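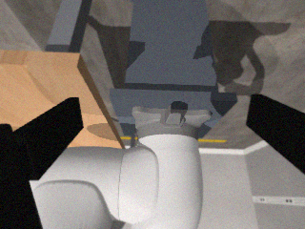
The Pinholm Basin is a fault-bounded depression between the Larken and Lisau blocks, two upland masses of older crystalline rock that were brought to their present positions by oblique movement on the faults along their inner margins. The basin is around 67 km long and narrows at its centre, where the two blocks come closest to one another. In plan the arrangement resembles the two dark fingers in Figure 3, which enter from opposite sides with their tips turned toward the middle and nothing held between them. We use the term "open-jaw" for this geometry in the rest of the paper. It separates Pinholm from basins of the pull-apart type, in which the bounding faults overlap and the floor is closed off at both ends by cross faults. No cross fault has been mapped at either end of the Pinholm Basin, and the gravity data give no reason to infer a buried one.

The inner margin of the Larken block is the better exposed of the two. It follows a steep escarpment for most of its length, and the fault itself can be seen in creek cuttings and in the road cutting east of Yule. The fault zone there consists of grey clay gouge against fractured gneiss, with a band of breccia on the basin side. Striations on the gouge surfaces plunge gently to the north and indicate mainly lateral movement with a smaller component of normal slip. The same sense of movement was reported from the northern cuttings by Namboodiri and Bedoya, who worked from a different set of exposures and measured the striations independently.

The Lisau margin is mostly covered. Alluvial fans built out from the upland have buried the fault trace, and its position is known mainly from the seismic lines and from a change in the level of the water table recorded in farm bores. Where the trace does reach the surface, south of the Yule crossing, it offsets a low gravel terrace. The terrace scarp is degraded and has been ploughed in places, so we did not try to estimate a slip rate from its height.

4.2 Sediment fill and the central high

Reprocessing of the older seismic lines changed our view of the basin floor. The original sections were interpreted as a single trough deepening steadily to the south. After the static corrections were redone using the bore logs, a broad high appeared beneath the narrow central part of the basin, with a separate depocentre on each side of it. The two depocentres have different fill. The northern one contains coarse gravel and sand near the base, passing up into floodplain silt. The southern one contains laminated lake mud through most of its thickness, with sand only near the margins.

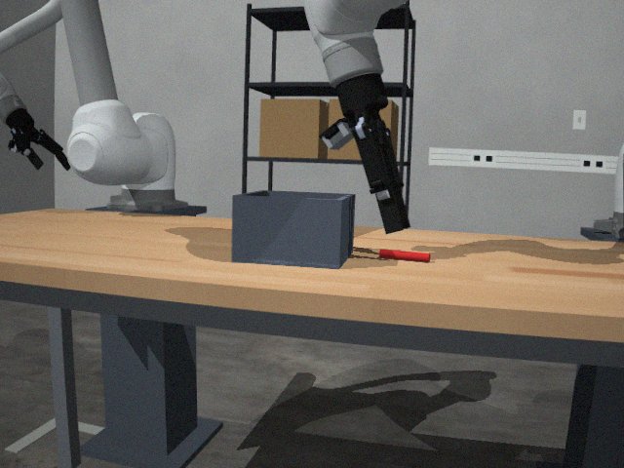

The contrast is easiest to account for if the central high stood above lake level during the early filling of the basin and blocked the river that now runs the full length of the valley floor. Gravel from the Larken upland would then have been trapped in the north, and the southern depocentre would have received little but suspended mud and the output of small local fans. The lake mud thins toward the high and is absent from its crest. Above it, both depocentres share a continuous sheet of river sand that drapes the high with only minor thinning. We take the base of this sheet as the time at which the high was buried and through drainage was established.

Pollen from the lake mud supports this order of events but does not date it closely. Samples from the Pinholm bore, prepared and counted by Pak-hei Lui, show a gradual decline in rainforest taxa and a rise in grasses and daisies toward the top of the mud. The sand sheet is barren. A thin tephra near the base of the sheet offers the best prospect for an absolute age, but the glass in our core is too altered for reliable chemistry and we have not yet found the layer in outcrop.

The origin of the high is less certain. One possibility is that it is a remnant of basement left behind as the two blocks moved apart, in which case it should consist of the same gneiss as the Larken escarpment. A second is that it formed by local shortening where the block margins approach one another, and that it rose during filling. Thinning of the lowest gravels toward the crest could be produced in either case. Small reverse faults visible on line 9 favour shortening, although they lie close to the edge of the usable data and their dip is poorly controlled. The density needed to match the gravity profile is consistent with gneiss, but it would also fit a well-cemented conglomerate of the kind exposed at the foot of the Lisau upland.

We prefer a combination in which an inherited basement ridge was tightened and raised slightly once lateral movement had begun. This explains the reverse faults without requiring the whole of the relief to be produced by shortening, which would call for more convergence than the striations on the Larken margin allow. It also fits the shape of the sand sheet, whose slight thinning over the crest suggests that growth had almost stopped by the time the sheet was laid down.

Groundwater chemistry gives some independent evidence that the high still divides the basin at depth. Water from deep bores on the southern side is markedly more saline than water from comparable depths in the north, while shallow bores screened in the sand sheet show no such difference. Sumathi Bangera repeated the February sampling at the bores nearest Yule after a pump fault affected the first set, and the second set gave the same pattern. Flow between the depocentres therefore appears to be confined to the upper part of the fill, and estimates of recharge that treat the basin as a single aquifer are likely to be too high for the southern side. The recharge model in Section 5 uses two compartments joined only through the sand sheet.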